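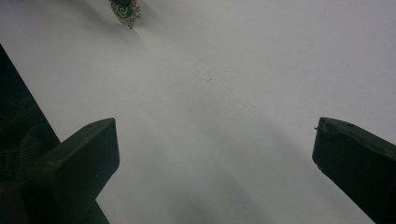
Green pendant with a swirl pattern, silver-toned border.

Brulness Evening Craft School – Progress Report to the Mallia Fund

Last updated: 9/22/25

Print this page | E-mail this page

Dear friends at the Mallia Fund,

We have had a terrific summer and I'm very glad to be writing this one! When you agreed to back the evening school for a second year, the big question was whether people would come out after work to learn jewelry making from scratch. They came. We had 77 people enrolled by the end of August, and the Tuesday group filled up so fast that we had to start a waiting list.

Most of your grant this period went on benches and on teaching hours. The old benches were kitchen tables, really, and too low for sawing metal (my back remembers them well). The new ones have a proper cutout and a leather catch for filings. We spent 2000 dollars on them, delivery included, and another 1000 on hand tools – saw frames, files, pliers, and a rolling mill we bought secondhand from a workshop in Sustudov that was closing down. The mill needed new bearings and a good cleaning, and it is now the most popular thing in the building.

Ourania Dimitriou has taken over the beginners' course. She starts everybody with a plain copper ring, then a bezel, then a small brooch or pendant of their own design. By week six people are arguing happily over solder. She has also written up her handouts properly, with drawings, and we have printed them as a booklet so that students who miss a week can catch up at home.

The enamel evenings are the newest part of the program. We ran four as a trial in August and had to turn people away from the last one. The small kiln holds its temperature well but heats slowly, so we now switch it on before class and use the first half hour for sifting practice on scrap. We lost a few test pieces to cracking at the start. Thinner coats fixed most of that.

Not everything went to plan. The Saturday family sessions had low numbers, and I think we picked the wrong hour, right on top of swimming lessons at the Ambrosio center. We have moved them to the afternoon and will see how they do through the fall. The extractor fan over the soldering station arrived late and with the wrong duct, which held up the intermediate course. It is fitted now and much quieter than the old one.

We offered 30 free places and all of them were taken. Several of those students have asked to stay on for the intermediate course, and we would love to keep their places free if the budget allows. I will send a separate note on that with the costs.

Coming up next: a stone-setting course, a bench-fee scheme for former students who want to use the room on their own, and an open evening before the holidays where students can show and sell their work. Please come! There will be coffee, and Ourania's sister is baking.

With many thanks from all of us,

Markos Athanasiadis
Program Manager

Comments (3)

bettyk: Did the beginners' course this summer and loved every minute. When do sign-ups open for stone setting?

Markos A.: Hi Betty – first week after the open evening, and former students get an e-mail first.

R. from Sustudov: So pleased the rolling mill found a good home. Keep the rollers oiled!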